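Subject: Re: [dundimstead-home] Small drawers for the desk, which ones?
From: Eylül Coşkun

Hello all,

Hacer Kahraman wrote in March:

> I am looking for a small chest of drawers to stand on a table, for
> sewing things and letters. I saw one from Plusto and one from Brosis.
> Does anybody have four drawers and not three? And do they slide well
> when they are full?

Hacer, I am sorry for my slow answer. I bought a small white one with four drawers, at Akbulut, in the shop behind the station. I paid 292 and I think it is a fair price. I did not compare it with the Brosis, so I cannot say which is better.

I keep thread and buttons in the top drawer, then needles and scissors, then letters, and in the bottom one the heavy things. I weighed what I put in the bottom drawer and it was about 700 grams. It still slides, but slowly. Please do not fill the top drawers first, or the chest can tip forward when you pull.

The handles are only shallow grooves, so with cold fingers they are not so easy to find. I put a cloth under the chest to protect my table. The cloth moves a little and makes folds at the base, so maybe a thin rubber mat is the better choice.
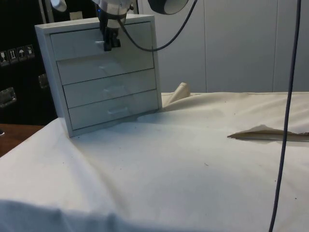
Hacer has already answered me privately that she prefers real knobs, and that she would glue small ones on the front if the grooves are too shallow for her mother's hands. If somebody has tried this, please write which glue you used.

Kind regards,
Eylül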